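Ticket 776: Label printer drops orders at takeout counter
Site: Esberg
Status: open

Printer stops after the first order of a batch. Queue shows the rest as sent. Firmware is current. Cable swapped, no change.

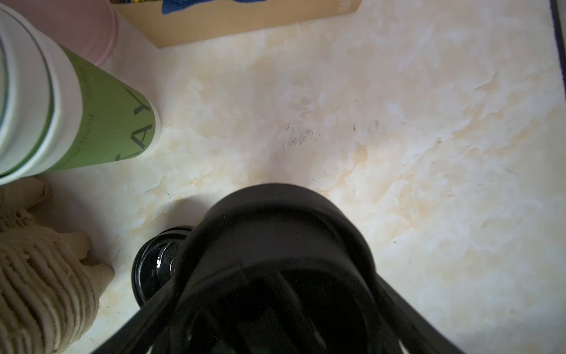
Cormac Moynihan: Is the spooler timeout still at the default 300 ms? Hesamport had the same fault in June until it was raised.

It was at 300. Set to 3,000 and restarted the spooler. Ran a batch of 5 two-drink orders, each with cup, lid, carrier and bag labels. First two orders printed in full, third lost its bag label.

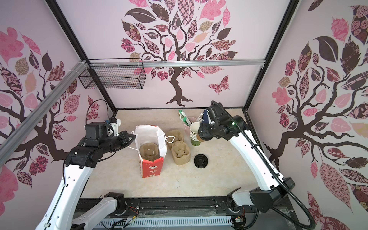

Ní Mhurchú: Check for a second driver instance. Faton installs its own on update and both will poll the same port.

Confirmed, two instances on the port. Removed the older one and rebooted. Batch of 5 printed complete, cup labels first and lid labels after.
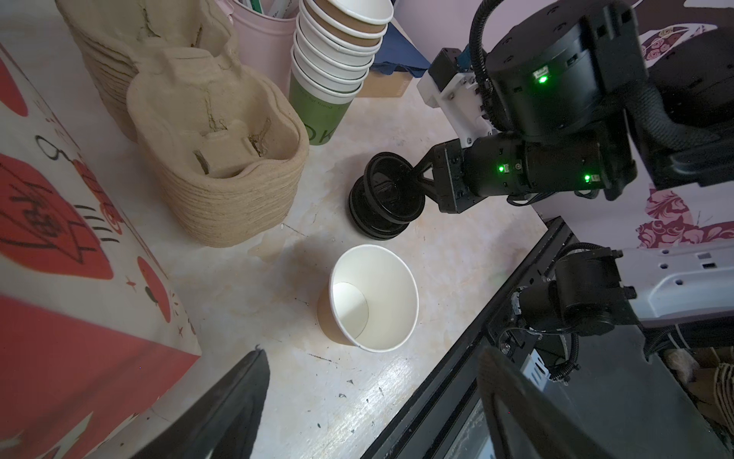 Log shows no retries since the reboot. Timeout left at 3,000 for now. Will retest at 300 after the evening rush.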